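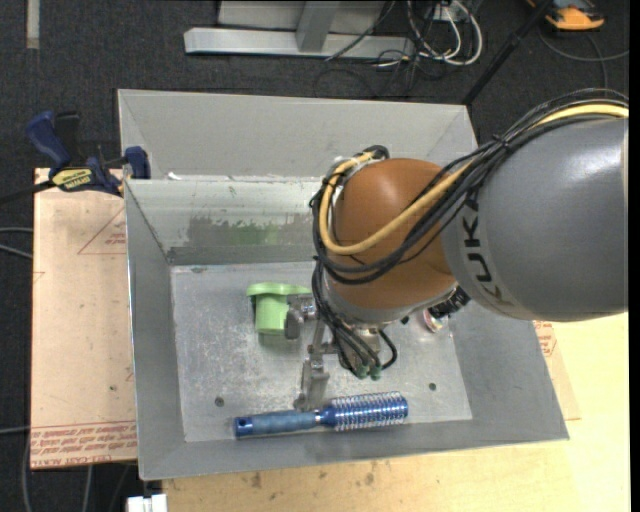
## The Marsden Letter

The letter from the state came in June, and I did what I do with all letters from the state. I put it under the fruit bowl and made a sandwich.

It said I owed $749. It also said I had not reported income from a company called Omon, which I had never heard of, and that I had 30 days to explain myself. I read it again standing at the counter, and then I called Urs, who does my taxes over the hardware store in Marsden.

"Did you work for Omon?" he asked.

"I don't even know what Omon is!"

"It's what Ekano calls itself now. Did you work for Ekano?"

Well. I had done one little thing for Ekano. I wrote the booklet that goes in the box with their humidifiers, eleven pages, mostly about not putting your face in the steam. They paid me $500 and I spent it on a dentist (a very nice dentist, but still).

"That was a favor," I said.

"A favor with an invoice," said Urs Eder, and I could hear him typing.

I should say that I'm not a crook. My sister Zawadi thinks I'm one, but she is a Nyaga through and through and files her return the day the last form lands in her mailbox. I just lose paper. I had a shoebox for receipts and then I got new shoes, and somehow the box went out with the recycling and the shoes are still in the bag.

"So I owe tax on $500," I told Urs. "How does that get to be more than $500?"

"It doesn't. Read me the other line."

I moved an orange and read him the other line. There it was – Rotness, consulting, three payments. Now Rotness I really didn't know. I went through every job I'd had that year, out loud, while Urs ate something crunchy. The bakery newsletter, the church cookbook, the humidifiers. No Rotness.

"What are the last digits of the social on there?" he asked.

I read them off. Then I got my card out of the drawer and read those off too, and we were both quiet, and he stopped chewing. Two of the numbers were flipped.

"Somebody typed it wrong," he said. "Or somebody typed it right and it's not a mistake. Bring it in. Bring everything."

"Everything is one letter and a bag of shoes."

"Then bring the letter."

I drove over at four, with the letter on the passenger seat and the window up so it couldn't go anywhere. Urs had already pulled a dispute form and filled in my name and address. He turned it around on the desk and handed me a pen.

"Omon you pay," he said. "Rotness we fight."

I signed by the little x. Then I asked him if the dentist was deductible, and he got up to make more coffee.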